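NOTA DE PRENSA
Para difusión inmediata

Previnska abre su plan de compra de manos robóticas para la línea de producto irregular 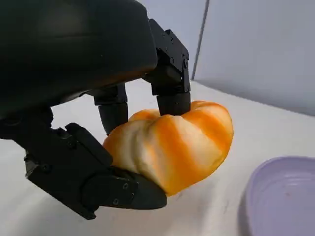 28/03/2024. Previnska, empresa de envasado de hortaliza y producto ornamental, ha cerrado el pliego con el que comprará 40 manos robóticas de tres dedos para su planta de Hiltgate. Presupuesto aprobado, calendario en marcha, ofertas hasta finales de abril. El pliego completo se envía a quien lo pida por correo (contacto al final).

El reparto, a grandes rasgos: tres lotes. El primero, las manos. El segundo, repuestos: yemas, articulaciones, tornillería. El tercero, formación y puesta en marcha. Se puede ofertar a uno, a dos o a los tres. No se admiten ofertas parciales dentro de un mismo lote.

Precio máximo por mano, 2.033 euros sin impuestos. El año pasado la empresa trabajaba con una previsión de 1.698 euros por unidad, y con esa cifra salió el primer borrador. Se quedó corta. "Habíamos presupuestado la pinza y se nos había olvidado todo lo que va detras", explica Danuta Szewczyk, directora financiera. "Cableado, adaptador de muñeca, yemas de recambio. Preferimos decirlo ahora y no en octubre, con la línea parada y pidiendo dinero."

Por qué tres dedos. Calabaza pequeña, calabacín redondo, membrillo: piezas con costillas, con bultos, ninguna igual a la siguiente. Las ventosas que la planta usa en caja y bandeja no cierran bien sobre un surco. Las pinzas de dos dedos sujetan, pero aprietan siempre en los mismos dos puntos. El pliego pide dos dedos que bajen por arriba y un pulgar capaz de recoger la pieza por debajo, con yemas redondeadas y sustituibles sin desmontar la mano.

También pide, y esto ha dado que hablar en las reuniones previas con proveedores, que los tornillos laterales queden accesibles. Lech Piątek, jefe de mantenimiento: "Si para cambiar una yema tengo que soltar la mano entera del brazo, no me interesa. Lo hemos puesto como requisito, no como mejora valorable."

Las pruebas se harán sobre mesa blanca lisa, producto real y recipiente de destino al lado. Coger, levantar, dejar. Cada licitador traerá su equipo y lo montará en el laboratorio de Hiltgate, donde habrá brazo y toma de corriente. El aire comprimido hay que pedirlo antes. Quien necesite una base de fijación distinta a la estándar debe avisar con la oferta, no el mismo dia.

Criterios de adjudicación, por orden de peso:

Coste total en el periodo de uso, incluidos repuestos
Resultado de las pruebas con producto
Plazo de entrega y disponibilidad de recambios
Formación al personal de turno

El precio de compra a secas no puntúa por separado. Es un cambio respecto a concursos anteriores de la casa y la dirección quiere que quede claro. Una mano barata con yemas caras puede salir peor que otra de precio más alto, y las ofertas tendrán que traer la tabla de consumo de recambios firmada por el fabricante. Sin tabla, la oferta se devuelve.

La compra se paga en dos tramos. El primero a la entrega y montaje; el segundo, tras la aceptación en línea. No hay anticipo. Previnska ha descartado el renting para las manos, aunque lo mantiene abierto para los brazos, que van en otro expediente y con otro calendario. Elżbieta Jakubowski, responsable de compras, pide a los proveedores que no mezclen las dos cosas: "Nos han llegado propuestas de célula completa. Están bien, pero no es lo que se compra aquí. Las leeremos cuando toque."

Dos empresas, Cletier y Paiva, han participado en la consulta preliminar. Participar no da ventaja en la adjudicacion ni obliga a presentarse. Las respuestas de ambas se adjuntan como anexo al pliego, salvo las partes confidenciales, para que todos los licitadores trabajen con la misma información.

Sobre la plantilla: el plan no incluye despidos. Los puestos de colocación manual pasan a control de calidad y a carga de línea, con formación dentro de la jornada. El detalle está ya en manos de la representación de los trabajadores.

Preguntas técnicas, a Lech Piątek. Preguntas de procedimiento, a Elżbieta Jakubowski. En los dos casos por escrito, en español o en inglés; las respuestas se publicarán para todos sin indicar quién preguntó.

Contacto para prensa
Zuzanna Pietrzak, Comunicación, Previnska
Entrevistas y visitas a la planta de Hiltgate con cita previa. Indiquen medio, fecha preferida y si necesitan grabar dentro de la zona de línea (hay que tramitar permiso aparte).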